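Trirach shop gallery: two-arm card sorter

Jul 18, 2023

Progress page for the card sorter, which I am building in the shared workshop at Vostesmont. The goal is plain: two arms, one table, and a pile of small printed cards that should end up in baskets by type. The card set came from Bumel, the board game club upstairs, who have over 2,000 of them in shoeboxes and would like them back in order.

At the bench, with the arms, the red baskets and the wipes:

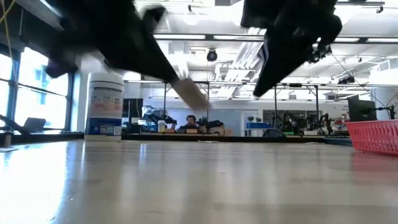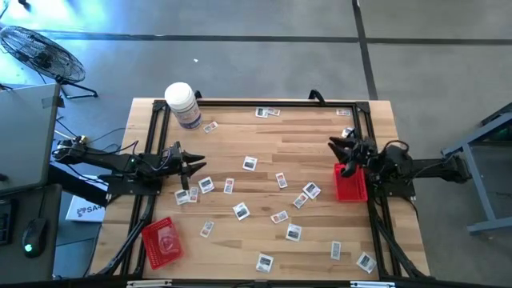

Siv Kristiansen wrote in to ask why I bother with two arms when one on a longer rail would reach the whole table. She built a single-arm sorter for seed packets in April and says the second arm mostly gives you a second thing to calibrate. She also thinks suction would beat fingers for anything as thin as a card.

She has a point about calibration. It takes me most of an hour each time I move a base, and I have moved the bases a lot. I tried one arm first. It reached the far corners only with the wrist almost straight, and at that angle the fingers come in too flat to get under a card. With two, each side stays in its comfortable range and there is a strip in the middle that either can work.

On suction, I may come around. The cards have a matte finish and a cheap cup leaked on every one I tried. A better cup and a small pump are on the list, but I want to see how far plain fingers go.

Notes on the current setup:

Frame -- Black aluminum extrusion around the tabletop. The arms bolt to the left and right rails, facing each other. I check the bolts before each session.

Grip -- The fingers close on a card by its edges. Overlapping cards are still the worst case. The arm tends to take both, or push the top one off and lose track of it. For now the software nudges the pair apart and looks again.

Speed -- My last full test was 100 cards. Slow moves near the table, faster ones up high. Most of the time goes to the camera deciding what it is looking at, so faster arms would not help much yet.

Cost -- I have spent $585 on this round, mainly cables, brackets and a replacement motor. The motor was my fault. I ran a finger into the rail at full speed.

Code -- The planner is a fork of Sarmiento, with the collision check rewritten so the arms take turns in the middle strip. It is cautious and one arm often waits when it could go. I will post the files once the settings are out of the main script and into a file of their own.

Next up is the basket drop. Cards go in fine until one lands upright against the side, and then the next one catches on it. I am going to try a lower release height and a small shake between drops.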